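The Grip That Let Go

A table-clearing trial at Bodarska lost 13 items to the carpet before anyone looked at the force log

The fault first showed up in March, at the Stindcombe test site, where Bodarska runs a two-armed machine through a simple job: pick up what is left after a meal and sort it. One arm was to hold a bag or bin steady. The other was to fill it. In 188 transfers, 22 ended with the object leaving the gripper early.

Most of the drops did no harm. Eight involved open containers and put food on the floor, and those were logged as safety events under the site's own rules, which treat a slick patch near a walkway the same way as a pinched finger. 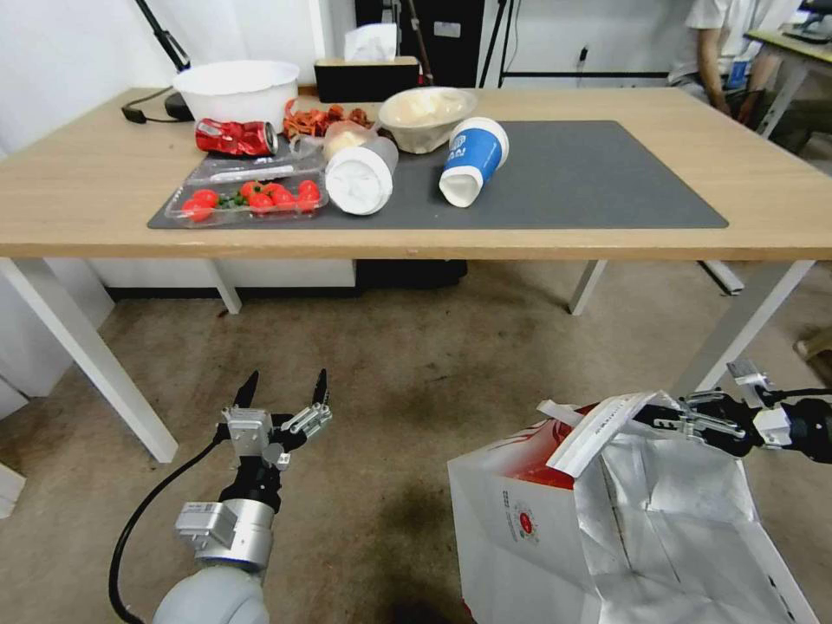

Table clearing with two arms. The right gripper holds the top edge of a paper bag; the left is open.

Early suspicion fell on the vision software. Clear plastic is hard for depth cameras, and the team spent two weeks relabeling lids and trays. The drop rate did not move.

The cause was in the grip controller, supplied by Olivares. To avoid crushing thin cups, it lowered finger force whenever the motor current rose faster than a set limit. A stiff object produced that rise on contact. So did a sudden pull from the opposite arm. When one arm tugged the bag, the shock passed through the shared base, and the controller on the other side read it as a cup starting to buckle. It eased off.

Neither arm reported an error. From the controller's point of view, the release was correct behavior, and the main log recorded a normal grasp. Only the raw force trace showed the dip.

Bodarska's fix has two parts. The force limit is now ignored for a short period after either arm changes speed, and a drop of force during a carry stops both arms until an operator clears it. Grestska, which reviewed the change, asked for a third: a check that the object is still present before the arm moves over the floor. That code was still in testing in June.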